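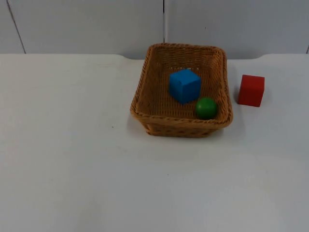
Blue cube and green ball in the basket, red cube on the table.

Workshop tips: software for a home pick-and-place bench

I have put three controllers through the basket job on my bench, and I trust none of them as far as their web pages would like. A few habits have saved me time.

Ask what "done" means. Tarko marks a job complete when its last motion finishes. With the bench looking like the photo at the top, a script of that kind can give you a green check mark and leave you a red cube to pick up yourself. Write your own check that looks in the basket and names what is in it. Mine runs to 27 lines and I rate it above the planner.

Don't pay for the planner first. Zurine's has a lovely screen full of curved paths. On a bare table with a few blocks, straight up, across and down does the same job, and you can read the code when it goes wrong. Save the fancy one for a crowded shelf.

Read the log before you touch the settings. My worst evening with Dewan left 703 lines, and the useful one was second from the top: the camera calibration had failed to load and it carried on with the defaults. Search for "default" before anything else. 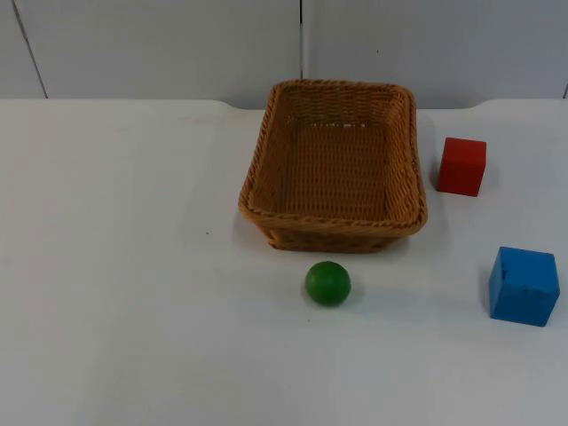 Color detection is where I would spend the effort. The factory thresholds in Plellalia were set up for somebody else's lights, and they show it. Put your things out on the table separately, with clear space between them, and save a mask for each one. Then look at the masks yourself. A blue cube with a lighter top and a dark chip on its front can come back as two blobs, and the software will happily plan a grasp for each. Close small holes in the mask and set a minimum area, but check that minimum against the green ball, the smallest thing out there. I set mine too high in June and lost the ball for a whole afternoon.

Be suspicious of confidence scores. Kasun Amarasinghe swears by a cutoff he found on a forum. I tried it over 25 runs and got 2 wrong picks, both scored as near certain. Log the score by all means, then compare it with where the block ended up.

Keep the old version. Updates to these packages like to rename settings without a word, so copy the whole config folder somewhere safe before you click yes.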